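# Teaching by hand, Isturport, September 23, 2021

I went to the Vokora open afternoon expecting to be sold something, and I was. The pitch goes like this: a person steers the arms through a job, the recordings pile up, and after enough of them the arms do the job alone. Reto Plattner told us 147 recordings had been made for the phone task. I asked how many were any good. He said he would get back to me.

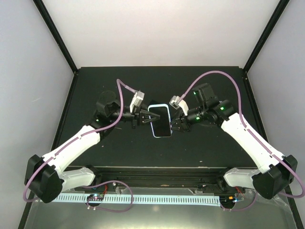
Steering is harder than the brochure lets on. I had a go in the visitors' session and needed 22 tries before I stopped knocking things over, and I've got steady hands. Hermine Berchtold has been doing it since June and says her shoulders hurt by lunch.

My other doubt is about habits. If Hermine always comes in from the left first, so will the machine, whether or not that makes sense. Oğuzhan Gezer agreed with me on this, then said more people recording would fix it. Maybe. Two people currently do it.

What I'd like to see is the same task with a different phone, on a different table, with the lights changed, and the failures left in the tally. Elfriede Schnyder has promised me the full log, all 443 minutes of it. I'll add to this page when it arrives.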